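# Shared Rooms, Session 2: The Big Table

Handout for Friday, August 30, 2024. Instructor: Faustino Maldonado. Flellwood, Villalobos Building.

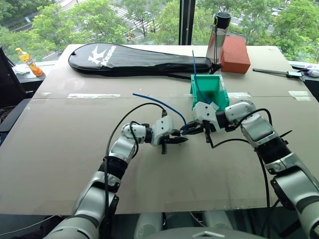

A large table is the most oversold object in a shared room. The catalogs promise flexibility, and what they mean is that the thing is flat. Before you believe anything about a table, look at the top after people have been using it. Marks on a pale top show up early, and they don't need to be dramatic: the beige one here carries faint scuffs, stains and smudges, with a thin seam running from side to side. I'd trust those marks over any brochure, though I wouldn't trust them very far. A stain tells you the surface has a stain. It doesn't tell you what spilled, how long it sat, or whether anyone reached for a cloth.

## Color

The usual advice is that light tops "brighten the room." Maybe. If you have tall windows on one side, the room has light already and the top's contribution is hard to separate out. I have never seen a before-and-after that didn't also involve new lamps, clean glass, or a better photographer.

What a light top does do is show dirt. Some people count this as a fault. Others say it makes a room cleaner, on the theory that visible dirt gets wiped. Both groups talk as if they had evidence. Ask them for it.

Dark tops show dust and pale crumbs. Patterned tops hide things, and I'd want to know what before eating lunch at one.

## Seams

Big surfaces often have a join somewhere. Questions to ask before you buy or inherit one:

- Does the join cross the place where people write?
- Can you run a fingernail over it without catching?
- Who is expected to clean it, and with what?
- If the table comes apart there, will anybody ever take it apart?

On the last point, be hard on yourselves. The Pravex sales sheet we read last session describes its 118-inch table as "reconfigurable in moments." Read the small print again. It calls for two people, a clear floor and somewhere to put the other half. Our building has the two people.

## Height and depth

Standard advice is 30 inches high for seated work. That's a reasonable place to start, but it depends entirely on the chairs, and chairs get swapped between rooms all the time. Measure with the real chair, and have a short person and a tall person sit in it.

Depth gets less attention and causes more grief. On a deep table the far side turns into storage whether you planned for it or not, because things set down there are a nuisance to get back. If the windows are on that side, somebody will be leaning across it to reach the blinds.

## What lives on the table

This is where the organizing industry comes in, and where I'd ask you to keep a hand on your wallet.

The Edent workbook says a shared table should be 50 percent clear at all times. There is no source for the number. I wrote and asked, and got back a coupon.

Take two ordinary things, an open green plastic bin and a black racket case. The bin is the kind of object the workbook likes — it has sides, it has a color, you could assign it a category. But an open bin takes whatever is dropped into it, and long thin items stick out the top no matter what the label says. The racket case is harder for any system. It's an awkward shape, it belongs with sports gear, and sports gear is rarely stored near a worktable. Most schemes I've read would file it under "miscellaneous," and I consider that a confession.

My own rule, which you are free to attack:

1. If it gets used at the table, it may stay within reach.
2. If it doesn't, it needs a shelf or a hook, and the hook has to exist already.
3. Labels come last, if they come at all.

## For next time

Pick one shared table you can visit twice. Sketch the top, marking scuffs, stains, joins and every object on it. Go back a few days later and sketch it again without looking at the first one. Bring both.

Keep what you saw separate from what you think happened — two columns, please. Last year most papers lost points for writing "coffee stain" under what they saw. You saw a brown ring.

Papers are capped at 80 lines. The October visit to the furniture warehouse is still unconfirmed, so don't buy a bus ticket yet.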